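Slide 4. Frozen dessert mix, holding and dispensing

Rasitz ran soft-serve from eight countertop machines until March. Mix arrived from Produra in bag-in-box, 30 bags per pallet. Shelf life unopened: see handout, table 2. Once a bag is opened, the clock is on the store.

Pause for the overrun question. Answer: overrun is air, measured by weight against the same volume of unfrozen mix. Higher overrun gives more cups per bag and a weaker flavor.

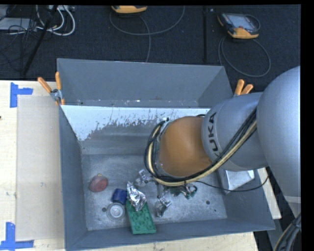
Slide 5. Portion control

Total cups weighed in the trial: 2,757. Target fill was 200 grams. Rustwood store overfilled on the evening shift, Valdovinos store underfilled at lunch. Do not read out the full table. Point to the last column only.

Cause at Rustwood was draw temperature. Softer product leaves the spout faster, and staff timed the pull by habit. Fix was a scale at the counter.

Slide 6. Toppings

Fruit goes on after weighing. Keep this short. If asked about syrup, refer to the cost sheet. Next slide is cleaning schedules.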